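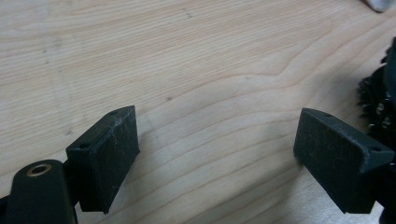 Wie werden die Fingerbacken am Handgreifer gewechselt?
Jede Backe ist verschraubt und wird einzeln gelöst. Die Anlenkung bleibt dabei am Greiferkörper, eine neue Justage der Öffnungsweite entfällt.

Flullero Handgreifer, Paar
Artikelnummer 594-117

Der Flullero ist ein handgeführter Zweifingergreifer für Vergleichsmessungen und Vorführaufgaben. Lieferbar einzeln oder als Paar für beidhändiges Arbeiten. Die Backen sind schwarz, rechteckig und an den Kanten leicht gefast. Kratzer und Abrieb auf den Greifflächen sind nach längerem Einsatz normal und kein Reklamationsgrund.

Technische Daten
Masse je Greifer: 385 g
Maximale Öffnungsweite: 117 mm
Leitungsführung: kabelgebunden, schwarz
Controller: Ploteo, separat zu bestellen

Vergleich mit dem Nasr
Der Nasr öffnet 127 mm weit, ist aber schwerer und reagiert bei kleinen Teilen träger. Für Beutel, Kleinteile und Spielzeug empfehlen wir den Flullero. Bei Kartonagen ist der Nasr vorzuziehen. Beide Modelle laufen am selben Controller, gemischter Betrieb ist ab Firmwarestand Februar möglich. 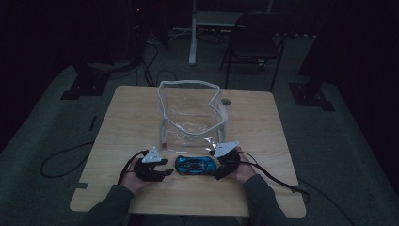
Zwei Handgreifer am Tisch, dazwischen ein blaues Spielzeugauto, dahinter ein offener Klarsichtbeutel.

Lieferumfang
Greifer mit montierten Backen, Anschlusskabel, Schraubensatz. Ersatzbacken nur paarweise.

Hersteller: Clultutby
Stand der Angaben: Dienstag, 10. April 2018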